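Teaching Two Robot Arms to Fold Laundry by Remote Control

Part 2: Recording your first good demonstrations

If you followed part 1, your arms are bolted down, the leader handles move the follower arms without any odd jerks, and your cables are tied back. Great! Now comes my favorite part of the whole project: you get to sit down, grab the handles, and fold clothes with somebody else's hands. It feels clumsy for the first evening and then something clicks, and you won't want to stop.

I'm using the Jutura leader-follower kit with the Bosov recording software, but almost everything on this page carries over to other two-arm setups. Menu names will differ.

What you need

Two follower arms with parallel grippers
Two leader handles, or whatever you use to steer
A camera looking down at the work area, plus a wrist camera on each arm if you have them
A wide flat surface with a bit of grip to it
Small, plain clothes (shorts or underwear are perfect)
A foot pedal or a friend to press start and stop
Plenty of free disk space

Pick the surface before you pick the clothes

My first try was on a polished tabletop and I lost a whole Sunday to it. Every time a finger pushed on the cloth, the entire garment slid away like a hockey puck. Upholstery is so much better! A sofa seat or a padded bench holds the fabric still while you fold over it, and the padding forgives you when you come down a little too hard. You will come down too hard. Everyone does.

Go for a surface in a dull color and clothes in a bright one. You'll be watching a screen some of the time, and the model you train later will be looking through the same cameras, so give both of you an edge that's easy to find.

Start with one kind of garment

It's tempting to throw in socks and T-shirts and towels right away. Hold off. Choose one kind of garment in one color, fold it until you're bored, and then add the next kind. Shorts with a contrasting waistband are a wonderful first choice, as the waistband tells you which way is up even when the rest is a heap.

Decide on the fold and write it down

Before recording anything, do the fold with your own hands, slowly, using only a thumb and one finger on each side. That's all the robot has. You'll notice right away that half of your usual tricks are gone: no smoothing with the palm, no flick of the wrist, no pinning the cloth with an elbow.

My recipe for shorts goes like this:

1. Pull one garment to the middle of the surface.
2. Turn it so the waistband is at the far side.
3. Left gripper holds the left leg near the crotch seam. Right gripper takes the outer edge of the right leg.
4. Fold right over left and let go.
5. Both grippers take the bottom hem and bring it up toward the waistband.
6. Open both grippers wide and back straight off.

Write yours on a card and tape it where you can read it while driving. When you do the fold a different way every time, the model sees a mess of half-agreeing advice and tends to freeze at the spots where you changed your mind.

Set up the controls

Open Bosov, go to Session, and choose New. Then:

Set the motion scale to 1 for both arms. You can go lower for fine work later on, but at first it's nice when your hand and the gripper travel the same distance.

Set grip force to the lowest value that still lifts the cloth. Check by lifting a garment by its hem and holding it there for a slow count of 12. If it drops, go up one step and repeat.

Turn on the keep-out height. This stops the fingers from being driven deep into the cushion. I set mine so the tips can just dent the fabric.

Pick a rest pose for each arm and save it. Start every recording from there and end every recording there. I skipped this in my first batch and had to throw the lot away!

Learning to pick up cloth

This takes the most practice, so do it with recording off. Cloth lying flat gives a gripper nothing to grab. What works for me is to come down with the fingers open, one finger just outside the edge of the garment and the other above it, then close slowly while moving in a tiny bit. The edge bunches up between the fingers and you've got it.

If there's already a wrinkle or a lifted corner, use it. You don't need a pretty grab. A fold that starts from an ugly pinch of fabric still comes out fine if both hands let go in the right place.

Mitali Fakir gave me the best driving tip I've had, and it's so simple: park the hand you aren't using. When she drives, the idle gripper sits still over bare fabric, well off to the side, until it's needed. I used to let mine drift around, and the model learned to drift too. It looked nervous.

Recording

Ready? Press the pedal, wait two beats, and go.

Move at one steady pace. Slower than you would with your hands, but not so slow that you're stopping between steps. Long pauses are poison -- the model sees a robot standing still over a garment and learns that standing still is a fine thing to do.

Don't stop for small mistakes. If you miss a grab, back up a little and try again, all in the same recording. These are some of the most useful clips you'll make, and later on you'll be thrilled the first time your robot fumbles a hem and goes back for it by itself.

Do stop for big ones. If the garment goes over the edge, or the arms touch, or you lose track of which leg is which, end the recording and mark it as bad. In Bosov that's the X key. Then reset and start fresh.

Between recordings, pick the garment up, crumple it, and drop it from a foot or so above the surface. Let it land however it likes. Spread your starting positions out too, some close to the arms, some far back, some rotated. Once singles go well, put a second garment on the surface and leave it off to one side. The model has to learn to finish what it's working on and leave the neighbor alone.

How many do you need?

My first model that folded anything at all was trained on 90 recordings. It could do it when the shorts landed nicely and had no idea what to do otherwise. At 459 it handled crumpled starts well enough that I called people into the room to watch. Your numbers will depend on your cameras, your garment and how steady your driving is, so train early and see where you stand.

I keep sessions short. After an hour my folds get sloppy and I start cutting corners on step 6, dragging the cloth with me as I back away. That step deserves care: open wide, pause for a breath, then lift straight off. A gripper that leaves at an angle will take the top layer along with it.

Checking what you've got

At the end of each session, play everything back at 2 times speed. You're looking for three problems:

Recordings where the wrist blocks the camera's view of the fold for a long stretch. Try coming in from lower down next time.

Recordings where one arm starts away from its rest pose.

Cables that swing across the view. Give them a clip, and leave enough slack for the wrist to turn all the way.

Delete without mercy. A small clean set beats a big messy one, and recording more is fun anyway!
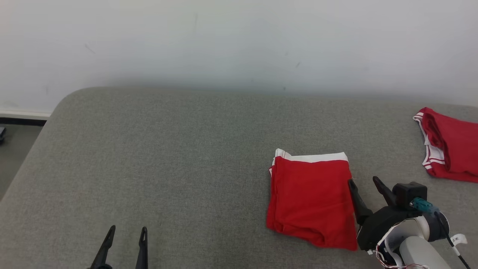

When you have a batch you're happy with, go to Session, choose Export, and tick both "joint positions" and "all cameras." Leave compression on medium. Copy the folder to a second drive before you do anything else with it, and give it a name that tells you the garment and the fold, such as shorts_two_fold_a. Part 3 picks up from that folder with the first training run.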